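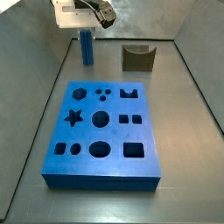

3.2 Materials and stimulus classes

Shape vocabulary in adults is usually tested with printed outlines, and the choice of outlines has a large effect on agreement between speakers. We therefore fixed the classes before any naming data were collected. Regular figures with a common one-word or two-word name (circle, star, hexagon) form class A. Figures for which most speakers must build a description form class B. Both classes occur in the blue foam block of Figure 1, where a hexagonal pocket and a five-pointed star fall into class A, and the wide pocket with a U-shaped notch in its upper edge falls into class B. Groups of simple figures, such as the three small round holes set in a triangle, were coded separately as class C, as speakers may name either the parts or the arrangement.

Figure 1. Foam block with recessed pockets of different shapes.

The naming task used 15 outlines drawn in black on white cards. Speakers were recruited in Granstead and Lurnonthorpe and tested one at a time in a quiet room. Each card was shown until the speaker gave a name or declined. No feedback was given. Cards were shuffled between speakers, with the single limit that two class C cards could not follow each other.

3.3 Coding of responses

Responses were transcribed and reduced to a head noun plus modifiers, following the scheme in Palamarchuk. Spelling variants and plurals were merged. Comparisons to objects ("like a saddle") were kept apart from geometric terms ("a rectangle with a bite out of it"), even where both appeared in one response. In that case the first term offered was taken as the head. The coded set contains 903 responses, of which 649 have a geometric head noun.

Illia Lysenko coded the full set. A second coder, who had not seen the class labels, repeated the work on the Granstead responses. Disagreements were mostly confined to class B and concerned the boundary between a modifier and a second name. They were settled by discussion, and the coding rule was amended in 3 places before the Lurnonthorpe responses were checked again. Declined cards were counted as missing and do not enter the agreement scores reported in Section 4.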